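Search tickets Search by number, name or keyword Go

Ticket 188: Booking line rings once, then sulks
Opened by: Edit Lengyel, front desk, Beaulieu guest house
Handled by: Vilmos Medve
Opened: August 31, 2018
Status: open, waiting on customer (me, apparently)

Problem as reported

Guests phone the desk. The desk rings once. The call then goes to voicemail, where a recording of our previous manager invites them to enjoy the 2016 asparagus season. Outgoing calls are fine. I can ring the baker all day, and the baker has asked me to stop.

Log

1. Edit: Turned the phone system off and on again. Mentioning this first to save us both an email.

2. Vilmos: Thanks. Could you turn it off and on again, leaving it off for 18 seconds? The Poleo box holds its settings for a bit after the power goes.

3. Edit: Left it off for 18 seconds. Sang to fill the time. It now rings once and a half. I'd call that progress if I were selling it.

4. Vilmos: Please go to Call Rules and read me the value next to "No answer after".

5. Edit: It says 400. There is no unit. Seconds would be generous and years would explain a lot.

6. Vilmos: Milliseconds. Somebody has typed over the default. Please change it to 20000 and press Apply, then Save. Apply without Save is forgotten overnight.

7. Edit: Done. Rings properly. Guest from room 4 picked it up before I could get there, so at least one of us is quick. Closing this.

8. Edit: Reopening this. Back to one ring this morning. I pressed Save. I have a witness.

9. Vilmos: I've looked at the overnight log. At ten past three, extension 109 logs in and restores an old set of rules. Do you know what 109 is?

10. Edit: 109 is the Clunik handset in the linen cupboard. It has been in there since May, under the good tablecloths. I didn't know it was plugged in, and I certainly didn't know it had opinions.

11. Vilmos: Please unplug 109 and redo step 6. While the desk phone is being tested, divert bookings to a mobile (Settings, Divert, All Calls) and keep that mobile upright where you can see the screen. Any stand with a lip will do. 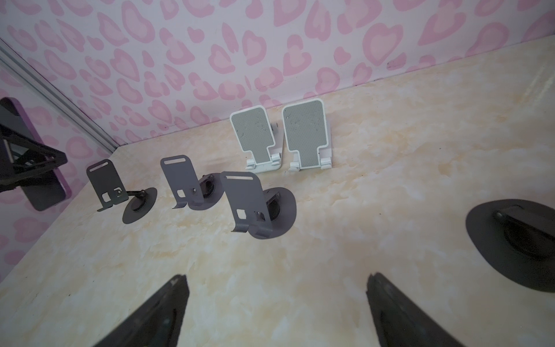
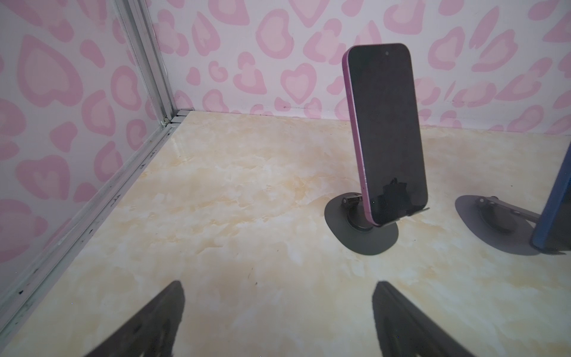
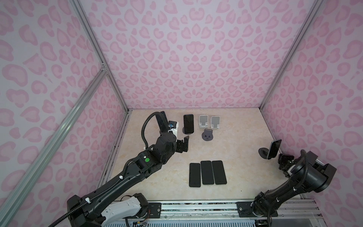 Phone stands. The second picture has a phone on one.

12. Edit: Unplugged. Bookings diverted to my own mobile, which is leaning on the sugar bowl until a stand gets here. Took two reservations and a long call about whether we allow ferrets. We don't, as of that call.

13. Vilmos: Good. Leave the divert on tonight. Tomorrow, turn it off, ring the desk from outside and count to five before answering. If it holds, I'll delete 109 from the system and send the paperwork to Wutard, who still bill you for it.

14. Edit: They bill us for the cupboard? Please raise that as a separate ticket. Also, can I re-record the voicemail? People keep asking about the asparagus.

15. Vilmos: Voicemail, Greetings, Record New. You'll need the manager's PIN.

16. Edit: The manager who left?

17. Vilmos: I'll reset it. Ticket stays open until you've tried the desk phone.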